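About Tredisley Youth Football

Tredisley Youth Football is a soccer academy for players from under-8 through under-18. We train year-round, enter teams in the county and regional leagues, and run a residential program for older players who live too far away to travel in each evening. The academy is a nonprofit and is separate from the senior club, although the two share a ground and a medical room.

We started with 2 teams and one rented field behind the Jallex warehouse. Practice was in the evening, after the delivery trucks had gone, and the goals had to be carried out and carried back every time. The academy moved to its present site on Truller Road when the lease on that field ran out.

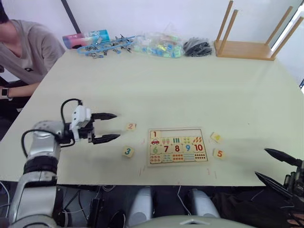
Photo: Tredisley Youth Football

The site has 6 fields. Two are artificial turf with lights, and the rest are grass. The grass fields are closed from the end of the spring season until August so they can be reseeded, and during that time all age groups use the turf. Parents should check the schedule in April, when start times for the younger groups move to 5:15 p.m.

The main field is inside the senior ground, which holds 4,000. Academy teams play there for cup semifinals and finals and for one league game per season in each age group from under-14 up. The record attendance for an academy game is 2,238, for an under-18 cup final that went to penalties.

How we coach

Every age group has a head coach and an assistant. Players under 12 are not given a fixed position. They rotate through the back line, midfield and attack over the season, and each of them spends at least one practice a month in goal. From under-13 we begin to work with players on a main position and a second one. Many of our fullbacks started out as wingers, and we encourage players to keep both options open until they are 16. 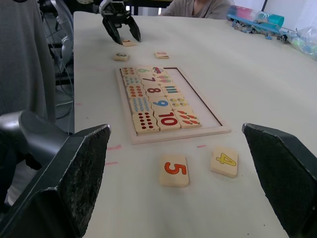 Practices for the younger groups last an hour. They start with the ball, and most of the time is spent in small-sided games. Fitness work without the ball is not introduced until under-14. Older groups practice three times a week, with one of those sessions set aside for set pieces and video review in the classroom building.

Playing time is shared equally through under-12. After that it is up to the head coach, but every player on the roster starts at least a third of league games. We do not publish standings or individual statistics for our younger teams.

School and the residential program

Players in the residential program attend local schools and live in the Šťastný House, a former hotel ten minutes on foot from the fields. Meals are served there, and house staff are on site overnight. Study hour is from 4 p.m. to 5 p.m. on school days, before practice. A player who falls behind in class meets with the education officer and may be asked to miss practice until the work is caught up.
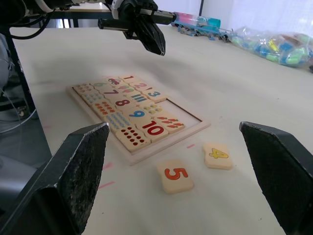
Joining the academy

Open tryouts are held twice a year, once in late spring and once before the winter break. There is no fee to try out. Players need shin guards, cleats suitable for artificial turf, and a water bottle. Goalkeepers should bring their own gloves.

Tryouts take place over two sessions, and we ask players to attend both. Families hear from us by email within two weeks, whether or not a place is offered. Players who are not offered a place can try out again the next time, and a number of our current players did so.

Annual fees cover coaching, league registration, insurance and one training kit. Game uniforms are loaned for the season and must be returned. Families who need help with fees can ask the office for a reduced-fee form.
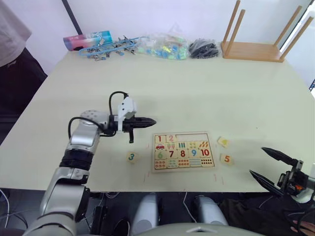 The application is handled by the office and is not shared with coaches. Transportation to away games is included from under-14 up. Younger teams travel by car with their families, and most of their games are within an hour's drive.

After the academy

At 18, players may be offered a contract with the senior club. Those who are not offered one get help contacting other clubs or college programs, and may keep using the gym through the end of that summer. Former players who want to coach can take their first certificate with us and assist with one of the younger groups while they study.

Visiting

The academy office is beside the main gate on Truller Road and is open from 1 p.m. to 7 p.m. on school days. Parking is in the north lot. On game days at the main field that lot fills early, and overflow parking is on the gravel behind field 6.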